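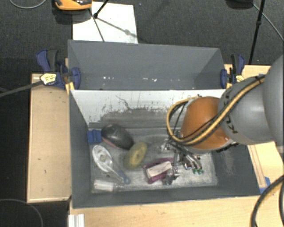

Progress report on the Dromarard youth football program, second period, 14/03/2018
Prepared by Khang Âu for Handia

The under-14s finished fourth in the Konau league and the under-16s finished second. You will see those positions quoted in the club's own newsletter as proof that the grant is working, and I would ask you to be careful with that. The under-16s were a decent side before any of your money arrived, and two of the clubs above them last season have since folded their teams. Keeping kit is another matter where the newsletter is kinder than I would be. Bibs, cones and pumps still go back into whatever is nearest, all kinds of things together, much like the small household items in that dark gray bin under the orange and gray arm, and coaches lose the start of a session digging for a whistle.

Attendance

We have 125 players registered. Registered means a parent filled in a form. It doesn't mean the child trains, and the sign-in sheets were kept so badly through the fall that I can't give you a figure I would stand behind. Thắng Lục has taken over the sheets and they are now filled in at the field, before warm-up. I would wait for a full period of those before drawing anything from them.

Coaching

Two coaches passed their first badge. Both are good with the younger groups. Whether the course changed how they coach is harder to say. I watched one of them before and after, and the sessions looked much the same to me — long lines, one ball, a lot of standing. Thắng disagrees and thinks the passing drills are sharper. We have agreed to swap groups for a few weeks and compare notes.

The goalkeeping clinic at Đồng was well liked. It was also expensive for a single morning, and most of the keepers who went already had a coach of their own. I don't plan to book it again unless the price comes down.

Fields

The lower field drains no better than it did. The contractor says the new sand needs a season to settle, and he said the same last year. I have held back the final payment until we have played on it in heavy rain.

Next period

The girls' team is meant to start in August. We have a coach and a slot, but no confirmed opponents, and I don't want to buy uniforms for a team with no fixtures. The uniform money stays unspent until the league replies in writing.

Spending is within budget, mostly on account of things we haven't done yet. Receipts are attached, apart from the bus to Đồng, which I am still chasing.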